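From: Bình Dương
To: clurkeson-robotics list
Date: January 10, 2024
Subject: Re: [clurkeson] sim track, what do we submit and when

Hi all, typing this between classes so sorry for the mess. Answers to the questions from last night are under the quoted bit. If I skipped yours ask again on the list please, not in my DMs, three people asked me the same thing.

> Hi everyone, new to the sim subteam. A few things I couldn't find on the wiki:
> - do we train on Tinier or straight on the Gundano kitchen room?
> - how many demos does each of us have to hand in before the April round?
> - is it ok to use my own object set? the default one is pretty bare
> - my left arm keeps stopping short of the counter, is that me or the sim?

1. Tinier first. It loads fast and the lab machines can run it. Once your pick works there move to Gundano. Don't start in Gundano, you'll spend the whole evening waiting on it.

2. 400 demos total for the team. I have 73 good ones on the drive right now. Good meaning the object ended up where the task file says and the arm didn't go through the counter. Please delete the bad ones yourself before you upload, last time I had to go thru them by hand and it took my whole weekend.

3. Yes, own objects are fine for practice. For the ones you hand in, stick to the list in the Trình folder or the scoring script chokes on the names. It doesn't give an error either, just scores you zero.

4. Probaly the base position. Pull the latest config, reset, and check again before you touch the gains. If it's still short after that send me the log and the seed number.

Also the naming. Task, your initials, number. No spaces!! The upload script still hates spaces and no I haven't fixed it.

Where I'm at myself: both arms up, facing the counter in the kitchen room, apple by the front edge, bowl further along, the bread-looking thing way down at the far end.
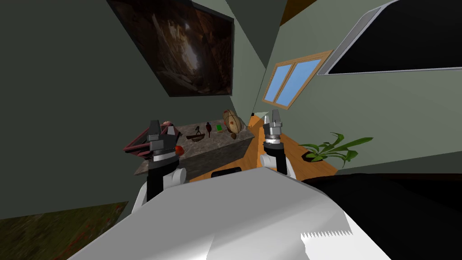

The apple is the task I want everyone on this week. Left arm, grasp, lift, hold for 3 seconds, put it back down. Do 10 each and upload, then we compare at the meeting and decide if the grip setting needs changing for everybody or just for me. After that we go on to the bowl, and I'd like a different person to write that task file because mine are getting sloppy.

Still need somebody to take over the eval script. Python, not long, some comments. Reply here if you want it.

Gotta run, lab at 2

Bình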